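Allcombe students to spend a day on the canal, but the history lesson is still being written
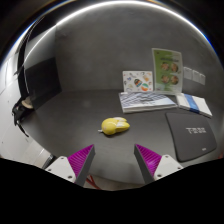

A gray tabletop, with a short length of red cable showing near the lower edge.

Jul 11, 2019

Allcombe Middle School will send its incoming seventh graders on a day-long history walk along the old Alport canal in August, before most of them have opened a textbook. The school calls it "a first chapter on foot." Some parents who saw the plan at an evening meeting wondered what the second chapter would be.

The walk covers 2 miles of towpath, starting at the lock house and ending at the former Kaushik mill, which closed decades ago and now holds offices and a bakery. About 200 students are expected to take part, split between morning and afternoon groups. Each group gets a guide, a printed map and a stop for lunch.

Rajkumari Goel, who teaches social studies and drew up the route, told parents that students remember places better than pages. "They live ten minutes from this canal and most of them couldn't tell you what it carried," she said. It carried mainly grain and coal, and later almost nothing.

It is a fair point, and a familiar one. The school made much the same case two years ago for its trip to the railroad museum, where students spent most of the visit in line for the one locomotive they were allowed to climb into. The written follow-up for that trip was a single worksheet. Asked how the school had judged its success, Goel said the feedback forms were "very positive." She did not have them with her.

The new trip has an outside sponsor. Gasosent, the heating supplier with a depot near the mill, is giving $3000 toward buses and guides. In return its name will appear on the map. Vikas Rajput, who handles community projects for the company, said it had no say in what students would be taught and had not asked for any. The draft map handed out at the meeting does have a stop at the depot, though, marked "energy then and now." The depot was built long after the last barge went through, and it is hard to see what a twelve-year-old will learn about canals from a parking lot and a fence.

Goel said the stop was there mainly because it has restrooms.

Parents had other questions. Renu Khurana, whose son starts in the fall, asked why the walk was planned for the hottest part of the summer, on a path with little shade past the second lock. She was told that water would be provided and that the date had been picked to suit the bus company. Another parent wanted to know whether students who are away with their families would get any kind of make-up lesson. The answer was that something would be put online. Several people asked what, and the staff said they would get back to them.

Stijn Vandenberghe, a retired surveyor who has led walks on the towpath for years and will guide the morning group, was more cheerful about the whole thing. He plans to show students the rope grooves worn into the stone at the first bridge and the iron markers set into the bank. "You put your fingers in the groove and you don't need me to talk," he said. He was also the only speaker to mention the people who dug the canal, many of whom lived in camps beside it and left few records behind. They are not on the draft map. Vandenberghe said he would bring them up anyway.

Principal Natalia Maldonado said the map was a draft and that the school was open to changes, including shortening the depot stop. She would not say whether it could be dropped. She also said that the walk would "link directly" to the fall history unit, although the unit outline posted on the school website begins with ancient Egypt and does not reach canals at any point.

Permission slips go out with the back-to-school packets. The walk is free, and students should wear closed shoes and bring a hat and their own lunch. Parents who want to join as chaperones can sign up at the front office - places are limited on the afternoon bus.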